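Indusia Outerwear Care Desk
Ticket 582
Subject: Puffer jacket gone lumpy after washing
Status: Open, waiting on customer
Handled by: Beat Berchtold

Customer wrote:

Hello, and thank you in advance for reading all of this, I know I go on a bit. I bought one of your pale pink puffers last winter and I have practically lived in it (school runs, the dog, even gardening in January!). Last night I finally put it through the wash at 30 degrees, with a wool program because I was nervous, and spun it at 800. It came out with the filling all bunched up in some of the channels and next to nothing in others. I hung it over the bath and this morning it was no better. Have I ruined it? I would be so sad, it is the only coat I own that goes with everything.

Reply from Beat:

Good morning, and please don't be sad just yet! Thirty degrees is fine for this jacket and so is the gentle spin. Clumps after a wash nearly always mean there is still water deep in the filling, even when the outside feels dry to the hand. Hanging it makes things worse, as everything slides down to the bottom of each channel, so take it off the hanger and lay it on a bed or a big towel.

Then please try this:

Close the zipper and turn the jacket inside out.
Tumble on low with 2 clean tennis balls. Stop every so often and pull the lumps apart from the outside, pinching gently with your fingertips. The sleeves are always the slowest.
Turn it right side out and give it another round.
Leave it flat overnight before you decide anything.

If you don't have a dryer, a warm room and a lot of patience will do, but shake it out each time you walk past. Please don't iron it, and keep it off the radiator.

Customer wrote:

Thank you, what a kind answer! I have borrowed some tennis balls from next door and will start after lunch. For now it is on the bed, on the patchwork blanket. 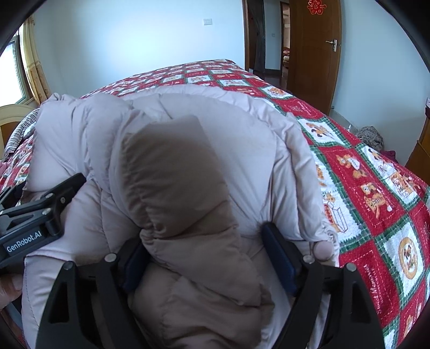

Jacket on the bed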